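Section 4. Setting Up a Shared Display Channel in Panovora

This section covers the first set-up of a display channel on Panovora wall screens and lobby monitors. Complete Section 3 (Network and Power) before you begin. The player must show a solid green status light. If the light blinks, go back to step 3.6.

A channel is an ordered list of stills, text cards and notices that plays in a loop. One player can store 14 channels but can show only one at a time.

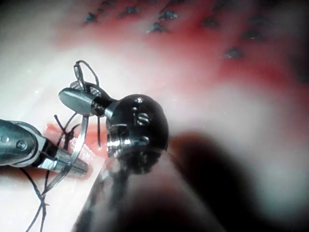 Display Services Team, Engebretsen Building

4.1 Create the channel

1. Sign in to the Panovora console with an Editor or Owner account. Viewer accounts cannot create channels.
2. Select Channels, then New.
3. Type a channel name. Names may use letters, numbers and hyphens. Spaces are changed to hyphens when you save.
4. Choose the screen group. Lobby screens are in the group Lorside. Corridor screens on the upper floors are in the group Stilotitz.
5. Select Save. The channel appears in the list with the status Draft.

Note: A channel can be moved to another group later, but its schedule is cleared when you do so. Write down the schedule first.

4.2 Add stills

1. Open the channel and select Add Items.
2. Drag the files into the upload area. JPEG and PNG are accepted. Files over 8 MB are rejected with the message "Item too large."
3. Wait for the check mark beside each item.
4. Drag the items into playing order.
5. Set the hold time for each item. The default is 7 seconds. Text cards with more than two lines need 14 seconds.

CAUTION: Do not close the browser tab during an upload. Items that are part way through are dropped, and the console gives no warning.

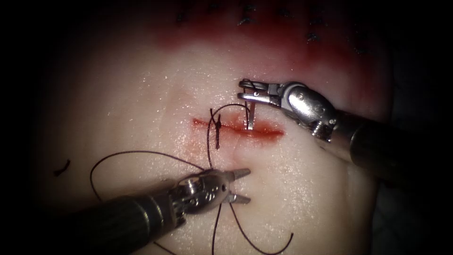

A channel can hold up to 200 items. Past that number the Add Items button turns gray. Remove old items or start a second channel. Removed items stay in the Recycle tab until an Owner empties it.

4.3 Set the fit

Each item has one of three fit settings.

Fill: covers the whole screen. The edges may be trimmed.
Whole: shows the full still, with black bars where the shape does not match.
Stretch: not recommended for stills.

To change the setting for several items together, hold Shift, select the items and choose Fit from the side menu.

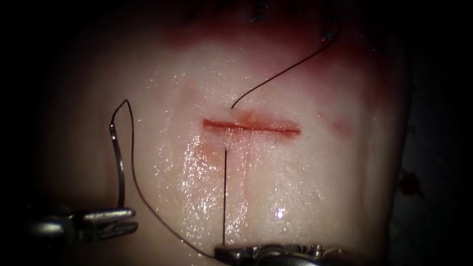 Figure 4-3. Suture needle and thread over a tissue pad.

4.4 Publish and schedule

1. Select Preview and let the loop play through once.
2. Select Publish. The status changes from Draft to Live.
3. Open Schedule and enter the start and stop times. Times use the clock of the player, not the clock of your computer.
4. To repeat the schedule each week, check Weekly and pick the first day. The default is Monday.

Note: Screens in the Stilotitz group check for changes at the top of the hour. To update them sooner, select Push Now.

If a screen stays blank after publishing, confirm that its group matches the channel group, then restart the player as described in step 3.9.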